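Two baskets for sorting small plastic rings, does this ever work?
Posted in Storage & Sorting

Severin Nägeli
Every storage article I read this August says the same thing: put two open baskets in the middle of the table and your small stuff will sort itself. I have my doubts. We have a lot of little plastic coil rings in several colors, and they get used at the table, so they need to live near it. The baskets are the cheap plastic kind with holes in the sides, one green and one red.

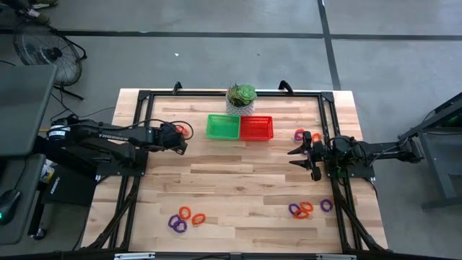
My brother-in-law swears by the Fovley drawer tower, but it costs $80 and I've never seen a drawer tower that people kept using past the first month. On the other hand, I don't see how a basket beats a plain bowl. Does the color of the basket do anything, or is that something stores say to sell you a second one? Also, do the holes let small things work their way out?

marjoram_k
Color matching helps if you only have two colors. Otherwise decide what each basket is for and put a label on it. We have the Comov labels on ours and they stay on fine. I wouldn't worry about the holes, just try your smallest ring against one.

oldplattnerroad
I'd push back on the color thing. We tried it at our place and it lasted until the first item that was neither color, and then everything went in whichever basket was closer.

What I'd want to know is how the rings are used. If they come out together and go back together, one wide container is enough and sorting them is a chore you made up. If people want one particular color each time, then two baskets won't do it either. A tray with 5 compartments would. I'm not impressed by labels, by the way. People read them for a week.

Severin Nägeli
Fair points. I tried the smallest ring against the basket wall as suggested and it doesn't fit through, so I'll drop that complaint.
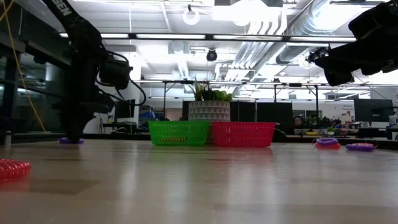 Colors are still my problem. A red basket and a green basket sound like a system until you own something purple, and then what? On the right side of the table there's a purple ring sitting on top of a red one, and by the store's logic the red one has a home and the purple one doesn't. I could call the baskets "in use" and "spare," but then the colors mean nothing and I might as well have bought two white ones.

The plant is staying behind the baskets, before anyone suggests clearing the table. It was there first.

marjoram_k
"In use" and "spare" is what I meant by deciding what each one is for. Try it before you buy anything.

oldplattnerroad
I'd still get the tray — Penetti used to make a shallow one with no lid, though I haven't seen it in stores lately. If you go with "in use" and "spare," come back in a month and tell us whether the spare basket has anything in it. Mine had batteries and a shoelace.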